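Tikunley Pull-On Jeans with Lace Hems
Style 3454
Designed by Sylvie MacPherson for Flila

Home / Pants / Pull-ons

These are the pants I reach for when I want to be in jeans and also want to be in pajamas. Soft blue denim, a gathered elastic waist, and wide white lace at both hems, which is the part everybody asks me about. I wore the first sample through most of May (to the market, to my sister's, once to a wedding rehearsal, with heels!) and I still didn't want to give it back to the cutting room.

The denim comes from Melnyk and it's the lightest one they weave for us. It starts out soft, so there's no stiff first month to get through. It does crumple, I'll say that up front. Leave the pants in a heap and they'll look like they've been in a heap. I happen to love that on a blue like this one, and if you don't, a quick shake and a few minutes lying flat will take care of most of it. 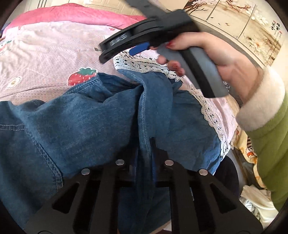
Tan thread was Troels Lauritsen's idea. He makes our patterns, and he kept putting a little card of it on my desk until I gave in. We had planned on a matching blue and it was fine, very quiet, but the tan gives you that proper jeans look even with the elastic waist, and it's so good next to the white. The double rows are sewn one at a time on the same old machine we use for our jackets.

The cut is roomy in the leg and straight down to the lace. The pockets are curved at the top and deep enough for a phone, keys and a snack. The waist sits just at the belly button on me, and you can fold it over once if you like it lower.

Now the lace! We went through so many trims before this one. Some were pretty but scratchy, and one shrank so badly in the wash that the hem puckered like a shower cap. The one we kept is from Hakden, it's cotton all the way through, and it gets softer along with the denim. It has enough weight to hang nicely over a sandal or the top of a sneaker. If you're on the shorter side, the pants can be taken up from the seam above the lace so you don't lose any of it. Any tailor can do this, and we're happy to do it too if you send us your inseam when you order.
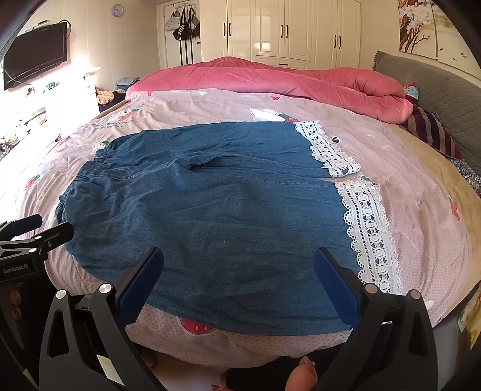
Style 3454 laid flat, with the elastic waist at left and the lace hems at right.

Details
Fabric: denim from Melnyk, 212 grams per square meter
Trim: white cotton lace from Hakden
Waist: gathered elastic, no zipper or button
Stitching: tan
Waistband relaxed, size M: 72 cm
Waistband fully stretched, size M: 116 cm
Weight of one pair, size M: 378 grams

Washing
Cold water, inside out, with other blues. A mesh bag is a good idea if there's anything with hooks or a zipper in the load. Hang by the waist. You can iron the denim on medium, but put a cotton cloth over the lace first and go slowly around the scallops.

Sizing
XS to XXL. I'm between a small and a medium and I wear the medium because I like the extra room when I sit on the floor. For a neater fit, take the smaller one.

Also in this fabric: Tikunley Overshirt, Tikunley Apron Dress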